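Bench notebook, August
Shared table and container cleanup

Started 9:40. Kelly Cavalcanti and I took the long white table. Edem Eshun was on the sink and the drying rack. Wagner joined after lunch.

1. Clearing the table

Took everything off except the plant, which is heavy now and sheds soil when it gets moved. Loose pens went in the Ekwood tray by the door, but they drift back onto the table within the hour, so I have stopped chasing them. Wiped down with warm water and a little dish soap. The surface cleaner from Trorik leaves a film on the white tops and I would like us to stop ordering it. Half a bottle left, under the sink.

Coffee rings came off the first time. Old tape glue did not. Alcides says rubbing alcohol on a rag, left for a minute, then a plastic card held flat. Tried it at the window end and it worked, slow going. Do not use the metal scraper. There are already two scratches from last winter.

2. Containers

We have been reusing the clear square ones for portions and leftovers, and some of them get put back dirty. Two kinds of residue so far: dried sauce, which soaks off, and the pale creamy stuff, which smears when you wipe it and comes back cloudy. The second kind needs soap before water. If you rinse it first it just travels around the rim and sits in the corners.

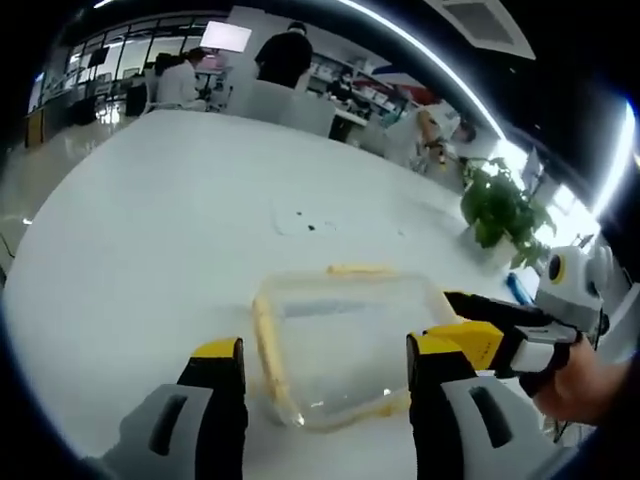
The one on the table has the pale yellow smears along the rim and down the sides, and a strip of it on the far top edge. Put it with the soap-first batch.

3. Washing method, as tried

Dry paper towel first, rim and corners, straight in the trash. Then a drop of soap on a dry sponge, work it around the inside with no water. Then hot water, 850 ml in the small basin, and let it sit 14 minutes. Edem timed it. We tried 40 minutes on one of them and saw no difference, so the short soak is fine.

Use the soft side of the sponge. The green side dulls the plastic and after that you can't tell if it is clean. Rinse, then rack upside down with the corners clear of each other. Lids separate.

Anything that still feels greasy on the inside corner goes around again. Check with a finger, not by eye.

4. Still open

Specks on the tabletop. A few small dark ones near the middle and a squarish smudge next to them. Could be marker, could be burn. Try alcohol on these too before anyone gets out the Tromel paste.

Mwanaisha Obura asked for a shelf label so the clean ones have a fixed place. Second shelf, left side, above the Sjöberg boxes. Wagner is printing it.

Sponges: down to the last pack. Added to the list.

Stopped 3:15. Rack full, basin emptied, rags hung on the rail.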